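Print this page | E-mail to a friend

Call for participants: working group on good practice for robot arm benches

Bronder is looking for up to 19 people to help write rules for small robot work cells. We already have rules, of course. The last set ran to 300 clauses, and I have yet to meet an operator who got past clause 9.

I don't expect a tenth draft to fix that by itself. What we want are people who run these benches, or clean them, or have to sign off on them, and who will say so when a rule makes no sense on the floor. If you have only ever written standards, please sit this one out.

The work is three online meetings and some reading, starting in January. Travel is not needed. The fee is small – ask before you get excited.
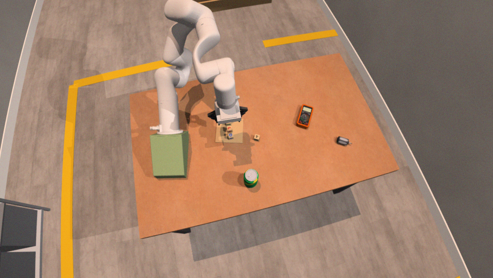
Floor marking is where I would start. Everyone likes yellow tape, and a simulated cell gets it as easily as a real one. What the tape is supposed to mean to a person walking up is another matter, and the old text never says. It says even less about what may sit on the table next to the arm. A beverage can and a multimeter share the top with the wooden cubes, and I could not find one clause that allows or forbids either.

To apply, send one page on a rule you have ignored and why. No résumés. Write to Štefánia Bartoš, Bronder, Falleo project.

Print | E-mail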